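Home / Newsletter / June / What 153 of you told us about getting paid

What 153 of you told us about getting paid

Well, I asked for it! Last month I put a short survey at the bottom of this newsletter on late invoices, thinking I'd get a handful of replies, and 153 of you filled it in. A fair few of you also used the comments box to let off steam, and I read every word over a very long lunch.

The question was simple: when a customer pays late, what do you do first? The most popular answer by a mile was "wait and hope." I get it. I ran my own little print business before I came to Lendik, and I once let an invoice slide for 6 months because I liked the customer and didn't want to seem pushy. He paid in the end, with a very nice apology, and then asked why I hadn't said anything.

Second place went to "send a friendly email," and a small but loud group of you pick up the phone on day one. I'm a bit in awe of the phone people.

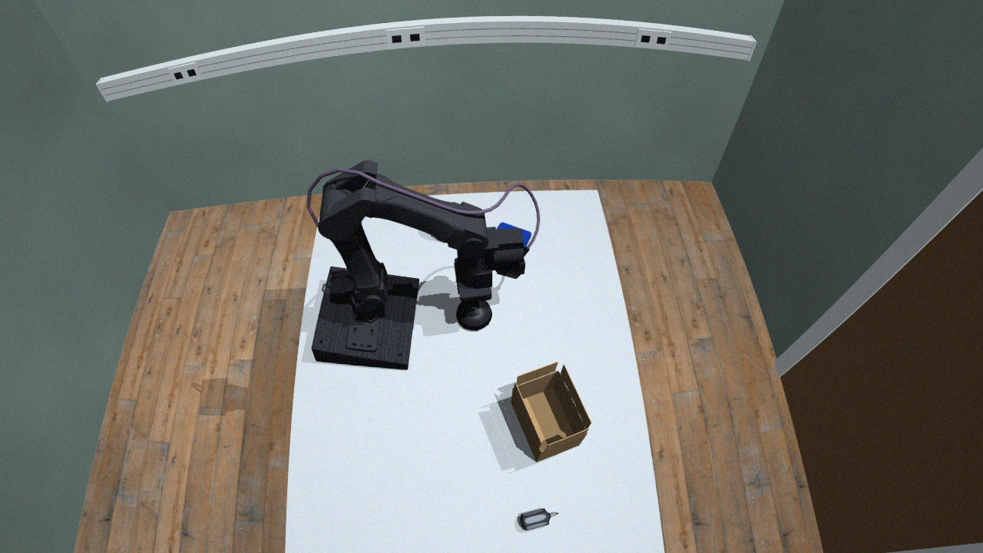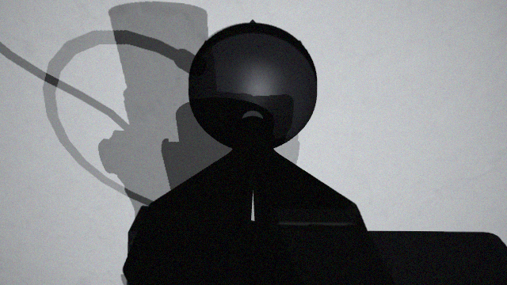
What surprised me more was the part on payment terms. Lots of you still put 30 days on the invoice just because the template came that way (mine did too, for years). One reader who runs a repair shop over in Masri cut hers to 7 days for new customers and told me she hasn't lost a single job over it. She did say she talks about it up front, before any work starts, and puts the date in bold instead of writing "net 7," which half her customers didn't understand anyway.

A few other things from the comments that I liked enough to steal:

Send the invoice the same day the work is finished, even if it's 9 at night and you're tired.

Ask who really pays the bills. In bigger firms the person who hired you may never see the invoice, and it can sit in the wrong inbox for weeks.

Split larger jobs into 2 payments, with the first one due before you order any supplies. This came up again and again, mostly from builders and caterers.

I also had a good number of questions on late fees. You can generally only charge one if it was in the terms your customer agreed to, and the rules change from state to state, so please check yours before adding a line to the bill. We'll be going over that in our next online session, along with how to word a reminder so it's firm but doesn't sound like a threat. Bring your worst one. I'll bring mine, and it's bad.

If you use Lurnik for your bookkeeping, the automatic reminders are under Settings, then Customers, and they're switched off until you turn them on. Three of you wrote in to say you'd had it for over a year and had no idea!

Next month I'm asking about raising prices, and the Miltia office has already started arguing over it. The survey link goes out with the next issue, and it closes at noon on the last day of July.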